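3.2 Legibility of worn coin types under low relief

The Cotthorpe assemblage holds 554 copper-alloy coins, most of them small change that passed through many hands before it was lost. Wear on these pieces is uneven. The rim takes most of the contact when coins are stacked or carried in a purse, and the high points of the design go next, so that a portrait may lose its nose and brow while the hair behind the ear stays sharp. Lettering close to the rim often disappears first. A coin in this state can still be assigned to a type if enough of the outline survives, but different readers will draw the line between "worn" and "unreadable" in different places.

Earlier lists of the assemblage used a single grade for each coin. Villalobos and Ebrahimi pointed out that a single grade mixes two separate matters: how much metal has been lost, and how much of the design can still be read. A coin struck from a tired die may leave the mint with weak relief and then circulate very little. A deeply struck coin may lose a good deal of weight and remain easy to identify. We therefore recorded loss of weight and legibility as separate fields, following the layout of the Zabala catalog with small changes to the abbreviations.

Legibility was scored on each face by two readers working apart. Scores ran from 0 (blank) to 5 (full type and legend). Where the two scores differed by more than one step, Garrido gave a third reading, and the middle value was kept. Readers were allowed to tilt the coin under a single lamp but could not use rubbings or reference plates until the first score had been written down. Corroded pieces were scored only where the original surface was exposed.

The angle of view matters more than is usually allowed for in printed plates. Coins are nearly always published flat and face-on, with light from the upper left. Low relief reads poorly under these conditions, and short breaks in an outline can be taken for cracks or the reverse. When the face is turned away from the reader the apparent width of the design shrinks, while the thickness of the rim comes into view (Figure 4).
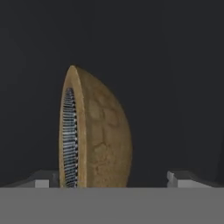

Figure 4. Rendered disc standing upright and turned to the viewer at an angle. The low-contrast relief does not form legible letters or numbers.

For the main comparison we drew 400 coins from the assemblage, leaving out fragments and pieces with less than half the rim. A further 100 coins from the Nornadus hoard were scored in the same way as a control group, as these were buried soon after striking. Thirty coins from each group were scored again in June to check that readers had not drifted. Repeat scores were stable at both ends of the scale and least stable at steps 2 and 3, where the reader must decide if a faint line belongs to the type or to later damage.

Obverse faces scored higher than reverse faces in the Cotthorpe group. The reverse types have finer detail and shallower cutting, and the same amount of rubbing removes more of what is needed to name them. The difference was small in the Nornadus group. Weight loss was a weak guide to legibility in both groups once coins from tired dies were set aside - a result that argues against the use of weight alone to order undated pieces. Legend survival is treated in section 3.3.

Comments (3)

Yolanda Salcedo
Was the lamp height fixed for all readers? In the Ferkia finds we got a full step of difference on reverses from lamp height alone.

Usha Warrier
Lamp height was fixed, distance to the coin was not. It will be added to the methods in the next version.

R. Garrido
Small correction to the text: I read the disputed faces only, without seeing the first two scores.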